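Brulholm Bed Frame Guide, Section 12: Tightening, Squaring and Stopping the Creak

The leaflet in the box says this frame "needs no maintenance." I would not count on that. Wood shrinks when the heat comes on, bolts loosen, and a frame that was silent in the store can start to complain by December.

Before you start

You need the hex key from the hardware bag and a tape measure. Skip the Dudico anti-squeak spray. It is mostly wax and perfume, and it does nothing for a loose bolt.

CAUTION: Do not use a power driver on the rail bolts. The threaded inserts strip easily, and the warranty does not cover them.

1. Take off the bedding and stand the mattress against a wall.
2. Lift out the slats. Keep them in order.
3. Turn each rail bolt until it stops, then back it off a quarter turn.
4. Measure the frame corner to corner, both ways. If the two figures differ, push the longer corner in and measure again.
5. Tighten the head end first, then the foot.

NOTE: The printed sheet tells you to tighten the foot end first. Try it that way if you like. On the Carnegie model it left me with a gap at the headboard every time.

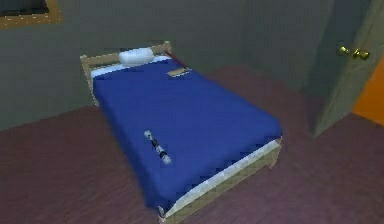
Linomis
Guide editor, bedroom furniture
Revised 2018-12-21

6. Put the slats back and press down on each one with your palm. A slat that clicks needs a felt pad under both ends.
7. Put the mattress back and sit on each side in turn.

If it still creaks

Move the bed a hand's width away from the wall and try again. A lot of "frame noise" is a post rubbing on plaster. Next, put the mattress on the floor and roll across it. If the noise follows the mattress, no amount of bolt tightening will help, whatever the sales desk told you.

How often

The maker says to check the bolts every 2880 hours. I can't see why a bed needs an hour count. Check them after the first 2 weeks, and again when the seasons change.

CAUTION: Stop using the frame if you find a crack running out from a bolt hole. Glue will hide it for a while. Order a new rail, part 29.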